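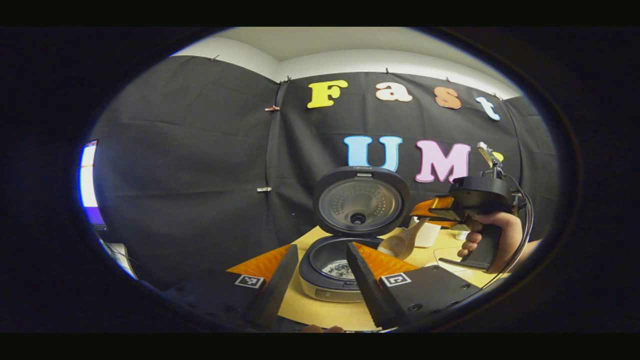 Rice cooker on the table, lid up.

I gave up buying lunch in March. The sandwich place near the station had put its prices up again, and I was spending more on food between noon and one o'clock than I was on the gas bill. So for 12 weeks I have been taking rice and something to go with it.

The something changes. Most often it is a fried egg and greens, or whatever is left from the night before. On good weeks there is pork from Bạch, the small shop behind the library, where they sell it sliced by weight and throw in a pot of pickled carrot. I buy 200 grams and make it last two days.

I cook the rice in the evening, spread it on a plate so it cools quickly, then box it up and put it in the fridge. It should be eaten the next day, and reheated only once, until it is hot all the way through. My mother used to leave hers in the pan overnight and we all survived, but I don't do that.

The box matters more than I thought it would. The first one leaked soy sauce into my bag and over a library book, which I had to pay for. The second is a Futomier with clips on all four sides. It has held up so far, although one of the clips is getting stiff.

I kept the receipts for the first eight weeks and added them up last night. Compared with what I used to spend, I was £281 better off, and that includes the library book. I had hoped for a bit more, but I did go out for noodles a few times when it rained.

Next I want to try barley mixed in with the rice – half and half, or perhaps less to begin with. I have a bag of it in the cupboard and it needs using up before summer.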